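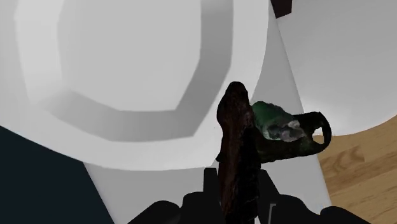 So how long does it take to sort out a dead great-aunt's recipe box? Four evenings, if you have Mylene on the phone for most of it and you don't stop to cook anything.

May 28, 2025

I stopped to cook things, so I'm on evening nine. The box came from Lilibeth Navarro, who was my grandmother's youngest sister and who wrote down everything she ever ate. There are 382 cards in it. I know because I numbered them in pencil on the back before I moved a single one (Mylene made me swear to that, and she was right, the order turned out to matter). They run by who gave her the recipe. So the pork stew is under F for Florante Aquino, and the coconut rice cakes are under M for my mother, and there's a whole fat chunk under B that I couldn't figure out until tonight.

B is for Baluyot! It was the bakery on the corner where she worked before she got married. I'd only ever heard it called "the shop." There are rolls in there, and a sponge cake, and a thing with purple yam that takes two days, and at the bottom of one card she wrote "they do not put the vanilla, I put the vanilla." I laughed so hard I had to go stand on the porch.

Work was nothing today. Two meetings, both moved to next week, and the elevator is still out. Princess Dalisay brought in mangoes and I took three, then felt bad and put one back, then went back for it at five o'clock when it was still there.

Made the rolls when I got home. The card says "flour until it feels right" and "oven medium," so that was a fun hour. I let the dough rise on top of the dryer the way Mom used to and it came up huge, way over the rim. First batch was pale and kind of tight. Second batch I gave another twenty minutes to rise and brushed with more butter, and oh my goodness. Soft all the way through, sugar on my chin, the whole house smelling like six in the morning at Lola's. I ate four standing up -- no plate, no shame.

Called Maricel Macaraeg after, mostly to brag. She says the rolls her mother made had cheese inside as well as on top, and that Lilibeth knew this perfectly well and left it off the card out of spite. Apparently there was a falling-out over a borrowed cake pan in some November before either of us was born. I checked the M cards and there is not one Macaraeg in there. Not one! So maybe she has a point.

I'd like to have the whole thing typed up before the reunion. Mylene wants it printed and bound, with the handwriting scanned next to each one, and I priced that out and it came to $525 for enough copies, so we'll see who chips in. I'd leave her spelling alone. She spelled "tablespoon" a different way every time and I don't want to lose that.

Tomorrow: more yeast, pick up the dry cleaning, call the dentist back (really this time). And ask Florante whether the stew gets the bay leaf at the start or the end, because his card just says "leaf."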